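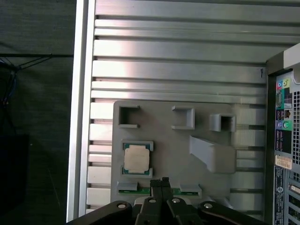 *Wrist camera view of the parts plate, with the fingertips over the green strip in the lower slot.*

## Gripper trials on the PC bench

The Stanau bench has spent most of March on one question: which fingertips should we use for computer assembly work? The arm has to take a processor and a memory module from a printed plate and put them into a desktop tower lying next to it. Both parts are small, both are easy to damage, and they ask for different things from a gripper.

We compared three sets of tips on the same gripper body. The Lider tips are flat and hard. The Kelemen tips are narrow, with a soft pad glued on. The third set is our own, with small notches and ridges cut near the end. Each set got 26 tries at picking up the memory module and 26 at the processor, all from the same start position and at the same speed.

On the memory module, the notched tips came out ahead with 19 clean picks. Kelemen had 17. The flat Lider tips did worst, mostly because the module tilted as it came up out of the slot. We counted a pick as clean only if the module was still level at the top of the move. A few that we threw out would probably have gone into a socket anyway, but we wanted one rule and stuck to it.

The processor was a different story. The soft Kelemen pads held the lid well and left no marks. The notched tips touched the edge of the lid in only a couple of spots, and the chip turned a little in the grip on most tries. A small turn matters a lot at the socket, where the chip has to go straight down.
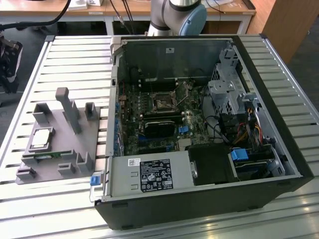 *The tower on its side with the socket lever up, and the parts plate to its left.*

The wrist camera did better than expected up close. It sees both fingertips and the part between them, so the operator can correct sideways errors before closing. It is poor at judging height, and shine from the table rails confused the edge finder until we turned the exposure down. For height we went back to the fixed camera, which also takes in the tower. Running both through the Dikia controller added a short delay – small enough to ignore at picking speed, but we could feel it when steering by hand.

The plate itself needed work too. The first print held the processor so tightly that the arm lifted the whole plate a few times. The current version has a looser pocket. Please do not swap in an old plate from the drawer, as the pocket positions have moved and the saved points will be wrong.

For now, the plan is to keep the notched tips for memory and the Kelemen tips for the processor, with a manual change in between. A tip that does both jobs is being drawn up, with ridges low down and a thin pad above. It should be printed in April.

After that comes a wear test. We want nearly 2,000 open and close cycles on each set before we order more pads. The bench will be tied up overnight while that runs, so book your daytime slots early. The log sheets from the March trials are in the shared folder under "Stanau tips", including the tries we threw out.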